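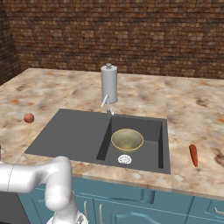
Recording demonstrations in the sink kitchen

Posted 14/05/2021 in Guides

You need a working install of the simulator and the Handine teleoperation package before you start. If you can load a kitchen and move the arm with the keyboard, you are ready. If the arm does not respond, go back to the setup guide and finish the device test first.

The task in this tutorial is "put the carrot in the bowl." The bowl starts in the deep basin of the sink and the carrot starts on the counter to the right. It is a good first task because the pick is easy and the place is a little harder. You have to bring the carrot over the edge of the basin and down between the walls without hitting the faucet.

1. Choose an input device

Three devices are supported: keyboard, 3D mouse and the Cusard hand controller. Keyboard is fine for checking that things work, but do not record training data with it. Keyboard motion comes out as straight segments along one axis at a time, and a policy trained on it moves the same way.

The 3D mouse takes an hour or two to learn. The Cusard controller takes a few minutes. Most of our own recordings were made with the Cusard, and the settings below assume it. For the 3D mouse, cut the translation gain in half.

2. Load the kitchen

Start the session with the sink kitchen and the carrot task selected:

handine record --kitchen sink --task carrot_bowl --device cusard

The arm should come up in its rest pose to the left. Wait for the green "ready" line in the terminal before you touch the controller. Input sent before that line is stored and then played back all at once, and the arm will jump.

There is also an egg-like object on the counter to the left of the sink. It is not part of this task. Leave it where it is. If you knock it, discard the episode and reset, even if the carrot ends up in the bowl. A few episodes with the egg rolling around are enough to make the training set noisy.

3. Set the view

Use the fixed camera while you drive. It is the same view the policy gets, so if you cannot see something, the policy cannot see it either. You can turn on the wrist camera as a second window, but try not to depend on it. People who drive from the wrist view tend to make small corrections that make no sense from the fixed camera.

Depth is the hard part on a flat screen. Watch the shadow under the gripper. When the shadow and the fingertips come together you are at counter height.

4. Practice without recording

Press P to switch recording off, then run the whole task ten times. Time yourself if you like. A new operator usually needs a minute or more per run at first and settles down quickly after that.

Things to practice:

Approach from above. Move over the carrot first, then go down. Do not slide in from the side.
Turn the wrist before you descend. The carrot lies with its tip toward the front of the counter, so the fingers need to close across it from left and right.
Grab near the middle. If you take it by the thick end the tip drops and catches on the sink edge.
Lift straight up until you are clear of the basin edge, then travel left.
Keep toward the front on the way over. The faucet stands behind the sink and the spout comes forward toward the basin.

5. Record

Press P again to turn recording on. The terminal shows the episode number. Hold the A button to take control of the arm and let go to freeze it. The episode starts on the first press, so have your hand in a comfortable position before you press.

Drive through the task at a steady pace. Slow is fine but stopping is not. If you freeze the arm for more than a second in the middle of an episode, the recording fills up with frames where nothing moves, and the policy learns to stop there. The converter in step 7 trims short pauses. It will not save an episode with a long one.

Let go of the carrot just above the bowl. Do not press it down into the bowl and do not drop it from high up. After release, raise the arm clear of the sink and hold still for one second. The success check runs at the end of that second.

Press B to keep the episode or X to throw it away. The scene resets either way, with the carrot and the bowl moved slightly. The range is set in the task file under "jitter." Leave it at the default for your first set.

6. How many episodes

For this task we kept 221 episodes from one operator. We also trained on smaller sets to see where it stopped working. With 41 episodes the policy reached the carrot but often missed the bowl. If you only want to test your pipeline, 41 is enough. Going up to 1,000 did not help much on this task and it is a lot of driving.

Take breaks. Our operators stop after 24 episodes and do something else for a while. Driving gets sloppy after that and you end up throwing most of it away.

Mixed operators are okay as long as they drive the same way. Agree on the path before you start. If one person goes over the front edge of the sink and another goes across from the right, the policy may pick something in between.

7. Check and convert

Play the episodes back before converting:

handine replay --last 24

Look for these problems:

Fingers pass through the counter edge. This is a contact error. Delete the episode.
The bowl moves a lot when the carrot lands. Keep it if the bowl stays upright.
The carrot hangs over the rim. The success check passes this, but we delete it.
The arm brushes the faucet. Delete it.

Then convert to the Ogundipe format, which is what the training scripts read:

handine convert --out ogundipe

The converter prints how many episodes it kept and how many it skipped. If it skips more than a few, open the log. The usual cause is a missing end hold, meaning the operator pressed B too early.

8. Common problems

The arm drifts with the button held. Recalibrate the controller with it lying flat on the desk.

The arm moves the wrong way. You have the wrist frame selected. Press F to go back to the base frame.

The carrot slips out while lifting. Close the gripper fully and wait a moment before you lift. If it still slips, check that you are on simulator build June or later. Older builds have low friction on the fingertips.

Frame rate drops during recording. Close the wrist camera window and turn off live plotting.

Next: training a first policy with Zelel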